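Istamance Touring 3 Exhaust Kit for the Lauritsen Coupe

Part no. 127-T3
In stock, ships from our Horbridge warehouse

Hi, I'm Rania Mahrous, and I look after the exhaust side of the shop. I've had the Touring 3 on my own coupe since May, so I'm going to tell you what I think of it and then you can decide.

I bought my Lauritsen for the engine. It's a lovely smooth six and from the driver's seat you can hardly hear it, which drove me a little crazy. My first fix was a straight-through system from another brand (no names, but it was loud enough that my neighbor stopped waving). Great for one evening, awful on the highway. The Touring 3 sits right where I wanted it. Cold start is deeper than stock but I can still leave at 5 in the morning without feeling guilty. Put your foot down past the halfway mark and it gets properly raspy – I still drop a gear in tunnels, sorry!

On the highway it settles down. There's a faint hum on long uphill stretches if you hold it in top gear, and if that sort of thing bugs you, order the optional rear resonator. I ran mine without it for a while and then gave in and fitted one.

What's in the box

Center pipe with front flange
Rear muffler, left and right outlets
Two tips, brushed or black (pick when you order)
3 clamps
Gaskets and all the bolts
Printed fitting guide

The pipes and muffler are stainless. The black tips are coated, so please don't go at them with a wire brush. Warm water and a soft cloth is plenty.

Does it fit my car?

It fits the two-door Lauritsen with the six-cylinder engine, manual or automatic. It does not fit the wagon, and it doesn't fit the four-cylinder cars, where the hangers are in a different place. If you have the factory tow bar you'll need the shorter left outlet, so leave a note in the order box and we'll swap it over for free.

Wheels don't matter. I'm on 19s and a lowered suspension and nothing touches, but if you've gone very low, check your driveway first.

Fitting it

Hrefna Thorlacius did mine in our workshop in an afternoon, with me mostly passing tools and making coffee. You can do it at home on good stands. Soak the old bolts the night before, leave every clamp loose until the tips are lined up, then tighten from the front to the back. Go for a short drive, let it cool, and check the clamps again. Mine needed another half turn on the rear one.

You don't need a new engine map for this kit. If you're already running the Jomik tune it works fine with that too, and I like the two together – the pops on the overrun are there but they're not silly.

Shipping and returns

Orders over $100 ship free, so this one always does. It comes in one long, heavy carton, and you'll want a second pair of hands at the door. You can send it back unused as long as it hasn't been bolted to a car. Got a question about fit? Write to me with your model and engine and I'll look it up myself.

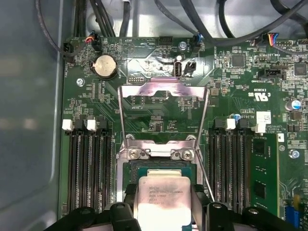
Processor held above a green motherboard, thermal paste still on the chip.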